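4.2 What small exporters do when a border gets thicker

The survey results in Section 4.1 tell us how many firms changed something after the customs arrangements between Trestine and its larger neighbor were rewritten. They say very little about how the firms went about it, and for us this was the most exciting part of the fieldwork. We had expected a story about costs. What we heard in the interviews was mostly a story about time, and about who in a small company ends up learning the rules.

Of the 124 firms in the panel, the ones with fewer than ten employees had almost all treated the old agreement as part of the weather. They had never filled in an origin declaration, and several owners told us they had never met the word "cumulation" before the new forms arrived in April. Larger firms had a shipping clerk or an outside broker. The small ones had a kitchen table and a phone number. One owner in Dawber kept a handwritten list of every code she had been told to use, with the old ones crossed out — a wonderful document, and we are grateful to have been allowed to copy it.

Following Raudsepp and Lamrani, we separate the one-time cost of learning a new procedure from the running cost of carrying it out. The distinction matters a great deal here. A firm shipping twice a week spreads the learning over many consignments, while a firm shipping twice a year pays for it nearly in full each time, and by the second shipment has often forgotten half of it. Our estimates put the median one-time cost at 900 crowns per product line. For firms selling a single product this was bearable. For those selling small batches of many different goods, it was enough to make them drop lines that had been profitable in every earlier year of the panel.

Textiles and clothing show the pattern most clearly, and we return to them several times below. A simple garment can pass through three customs territories before it is finished, and each stage raises the question of where it was "made" in the legal sense. The rules on this point run to many pages, and they changed twice during our study period.

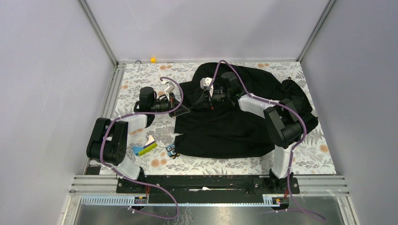

Figure 2. Handling of a crumpled black garment by two robot arms.

The second thing we learned is that neighbors teach each other. Firms in the Colteck district, where workshops share loading docks and often share drivers, recovered their earlier export volume much faster than similar firms spread along the coast. We tested this by adding the number of exporting firms in the same postal area to the baseline model. The effect is positive, stable across all specifications, and larger for the smallest firms. It also survives when we leave out Colteck itself, which surprised us and made us very happy. Knowledge of a form seems to travel the same way as knowledge of a good mechanic.

Penrose has argued that effects of this kind mostly reflect sorting, with well-run firms choosing to locate near each other in the first place. We take this seriously. Location in our panel was fixed long before the new arrangements were even proposed, however, and firms that moved afterward are excluded. Some sorting on general quality surely remains, and the firm-level controls described in Section 3 can only soak up part of it.

A third channel is the subsidy program run through Lerneo, which paid up to 4000 crowns per firm toward training and software. Take-up was low among exactly those firms that stood to gain the most. In the interviews the application was described as harder than the customs forms it was meant to help with. Brandão found the same thing for an earlier voucher scheme, and we think the parallel deserves a paper of its own. Firms that did take part were more likely to be exporting at the end of the panel, but they were also larger and older at the start, so we make no causal claim.

Taken as a group, these results suggest that the usual way of modeling a trade barrier, as a percentage added to the price, misses a good deal of what small firms go through. Section 4.3 turns to the firms that stopped exporting altogether.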